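Back in March our shift meeting ran over because Sorin Dervishi had 21 minutes of questions about the arms. Sorin has worked the returns kitchen at Larel longer than I have, and he wanted to know who clears the tables when the arms don't.

I've been on the clearing side for a few years now. The job is trays and tables. You pick up plates and cups, bin the rubbish, put lost property aside and wipe down. We handled 3,043 tables last quarter with people only, and management wanted some of that shifted over to a two-armed setup from Flotero.

My hours haven't changed. What I do in them has. I used to walk the floor most of the day and now I spend a good part of it at a practice table, setting out things for the arms to sort and writing down where they get stuck. My knees are better for it. I do miss talking to people.

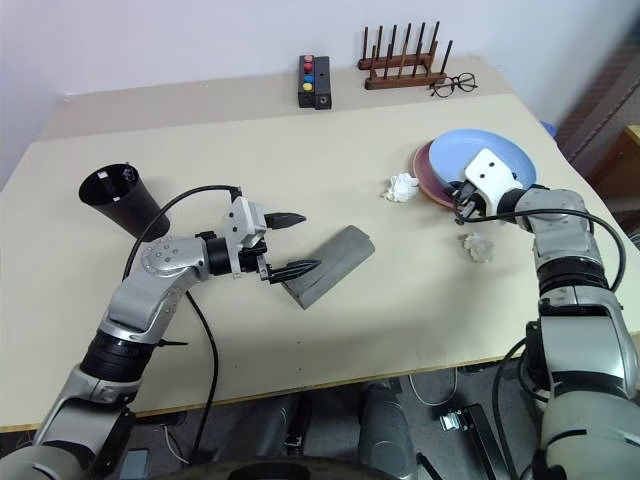 The log sheet is the dull part. Each attempt gets a line, and if I have to step in I write down why. Soft things take up most of the comments column — so do dishes that are stacked. I was told to keep the comments short and I mostly don't.

Pay was the other question at the meeting. Those of us who did the training went up a grade, which came to 60 dollars a fortnight. The ones who didn't want to train stayed where they were. Two of the casuals have gone over to Masson and I don't blame them, as their rosters had been getting thinner since Christmas.

Sorin did the training in the end. He's slower than me on the paperwork and quicker at guessing which grip will fail. He still does the lunch rush by hand with everyone else, and the arms are parked for that.

There's a review coming with the people from Medeck, who look after the site contract. I've asked for a proper chair at the practice table and a second person on the late shift. I'll post again when I hear back about either.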